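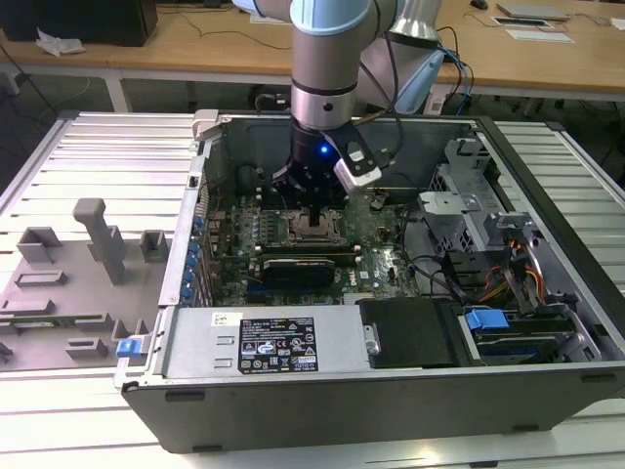
**Why can a robot bend socket contacts when its force limit is working?**

The force limit stops the arm only after the contact is made, and socket contacts bend with much less force than most limits are set to.

---

**aatos_h** wrote on 2021-11-20

I put the short version at the top, as the moderator asked. Now the long one.

Our cell takes processors out of old desktop towers and puts them back after inspection. It ran well from September. After 380 cycles we got the first bent contacts, and then two more boards in one shift. The controller gave no fault. The limit on the downward axis is 16 N and the log says we never reached it.

I checked the tool data, the payload and the zero of the force sensor. All three are the same as in the commissioning report. I would be thankful for ideas about where to look next.

---

**joni.rautiainen**

16 N is too high for this work, in my opinion. We had the same trouble with a Famiseo controller, where the factory value was left in the program. Set it as low as it will go without false stops, and make the last part of the approach slower.

---

**eltelon_user**

I do not agree with Joni. If the limit was good for 380 cycles, it did not become bad by itself. Something has moved. Please check sideways position before you touch the force settings, or you will only hide the fault.

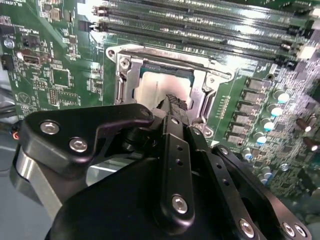 How do I find out if the tool point has moved or the part has moved?

Drive the arm slowly to a fixed reference mark on the bench. If it meets the mark, the tool point is good and the part is in another place. If it misses, calibrate the tool again before any other test.

Do it with an empty gripper, at reduced speed, and with one person at the stop button the whole time. I say this last thing because I have seen people skip it.

---

**aatos_h**

Thank you both. I did the reference test this morning. The arm meets the mark every time, also after 60 minutes of warm running. So the tool is good and the tower is the one that moves, or it does not lie flat.

I also went over the bench, which I should have done first.
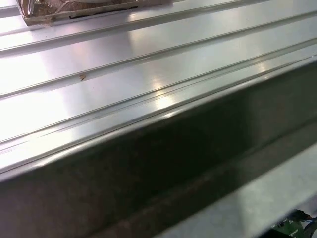
*Bench surface, small brown flake in the middle groove.*

---

**joni.rautiainen**

A flake down in a groove does not lift anything. It would have to lie on top of the flat part, under the case. I still think you should lower the limit.

---

**eltelon_user**

Correct, that one does not lift anything there. But where one is, there can be others. A thin chip below one corner is enough to tilt a tower, and then the fingers come down beside the place they should. Do you clean between units?

---

**aatos_h**

We do not clean between units, only at the end of the shift. It was never written in the work instruction, and this is my mistake.

I ran 19 towers today. Before each one I wiped the bench and pushed the case down at the corners by hand, with the arm in its stopped state and the gate open. 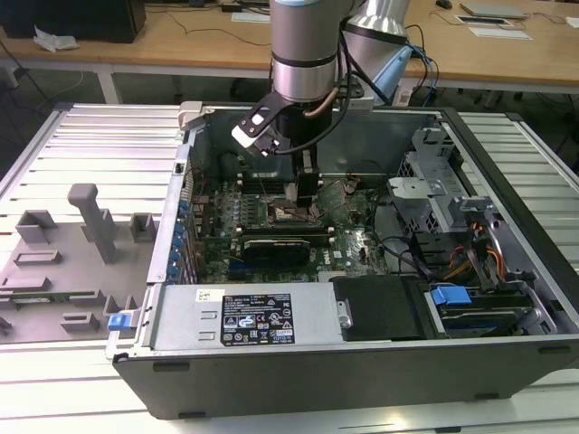
There were no bent contacts in the 19, but I know this is a small number compared with 380. I have also taken Joni's advice and lowered the limit, so I cannot say which of the two changes helped. Tomorrow I will put the limit back to 16 N for one batch of scrap boards and keep the cleaning.

What worries me more is that the cell passed damaged boards and gave no alarm. Pentti, who looks after our quality, wants a camera check of the socket before the processor goes back in. Until we have it, one of us looks at each socket with a magnifier.

---

**joni.rautiainen**

Change one thing at a time, yes. I was too quick to say force only. But please do not run the scrap batch without a person at the cell.

---

**eltelon_user**

Agreed on that. Also measure the height at two corners of the case with the arm before each pick. It costs a few seconds and it will stop the program when a tower is tilted, whatever is under it.

---

**aatos_h**

I will add the corner measurement and post the log here after the scrap batch.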